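I've had the same brown fleece for six winters now and it was overdue a proper going-over. January seems to be when I do these jobs. It had been through the wash with a towel, so I set aside an evening with a lint roller and a needle.

The seams were in better shape than I expected. I went over the front first, then the sleeves, and used two sheets off the roller before I gave up on the cuffs.

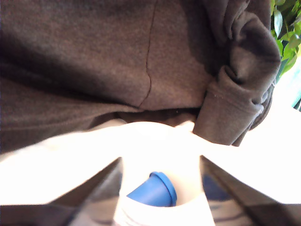

*The brown fleece, sleeve pushed up. Still a few specks on the cuff.*

Cuffs are the awkward part. The lint sits down in the ribbing and the roller slides over it – tweezers work, slowly. Valeriano Herrero suggested a dry washing-up sponge, which I'll try next time.

I bought it in Endon and have looked for another like it since. The nearest I found was 105 pounds, so this one is staying. The grey one needs a new zip and I'll do that next.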